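Course notes > Automation in Practice > Site visits
3 min read

Notes on the Skustero open day

Read these before you write your visit report. They cover the two-arm demonstration only. Karim Sabbagh will take the Wetside washing line in the next session, so leave it out.

The host called the kitchen table task "everyday manipulation." Be careful with that phrase. The props were toys, they were set out by staff before we came in, and we were not allowed to move any of them. A robot that copes with one layout has shown you one layout.

The part people clapped for was the knife pass, where one arm offers the knife and the other takes it.

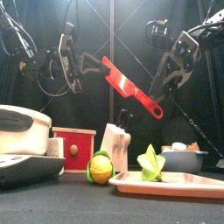 Fig. 1. Both grippers on the toy knife, one at the blade and one at the handle.

Points to deal with in your report:

- Who was driving? I asked twice whether the arms were running on their own or being steered by a person. The first answer was "a mix." The second was a brochure.
- The brochure gives 384 successful passes. It does not give the number of attempts, so you can't get a success rate out of it. Do not quote the figure as if you could.
- We watched 13 passes and 10 were clean. The other three were restarted by the operator, and the host kept talking through all of them.
- A bright red knife is easy to pick out against a black backdrop. Would a gray one in a full drawer be? Say what you would want to see tested.
- Holding a thing from both ends is not the hard part. Look at when the first gripper lets go.

Compare with the Leemans handout from week 2, especially the section on staged trials. One page, due before the August break.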